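Can It Fold a Dish Towel Yet?

Chores are the last big holdout. We went to see how close the machines are.

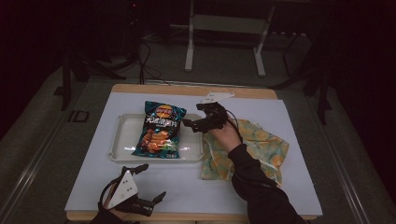

Chips in the tray, cloth on the board, a gripper in each hand. Tabletop practice at Sustlow.

Short answer, no. Longer answer, sort of, on a good day, if the towel is in a decent mood.

Sustlow does tabletop work. Small stuff – pick up a bag, put it in a tray, straighten a cloth. The kind of thing a six year old does while complaining. A person does it first, wearing out their wrists with a pair of hand-held grippers, over and over, and the recordings go to the software people upstairs. Then an arm gets to try.

Sharada Palaniappan runs the sessions. Her target for the cloth task is 1,000 clean demonstrations. When I visited in February she had 267.

"Boxes are easy," she told me. "A box stays a box. You touch a cloth and it's a different cloth."

Chip bags are nearly as bad. Slippery, puffed up, they dent where you pinch them. Squeeze too hard and you've got crumbs, too soft and it slides right out. Two fingers is not a lot of fingers. Try it at home with a pair of salad tongs, I did, it's humbling.

So what do the arms manage? I watched 16 tries at moving a bag into a tray. Eleven made it. Not bad! The cloth went worse – 3 passable folds all afternoon, and one of those I'd have redone if it was my kitchen. Each took longer then it takes me to do the whole drawer.

Shop floors are further along, mostly because they cheat. Bellini, which packs snack orders out of a warehouse near the airport, has an arm on one line. Same bags, same bins, same lights. It runs fine until somebody changes the packaging. Then a guy named on the whiteboard gets a phone call.

Homes don't sit still like that. Jistness and Sinden both say they'll have a laundry helper in test houses. Neither would give me a date, or let me see one do a fitted sheet.

Palaniappan figures dish towels come first, then T-shirts. Sheets she wouldn't guess at. She had to get back to it anyway, there was another hour of cloth to get thru before lunch.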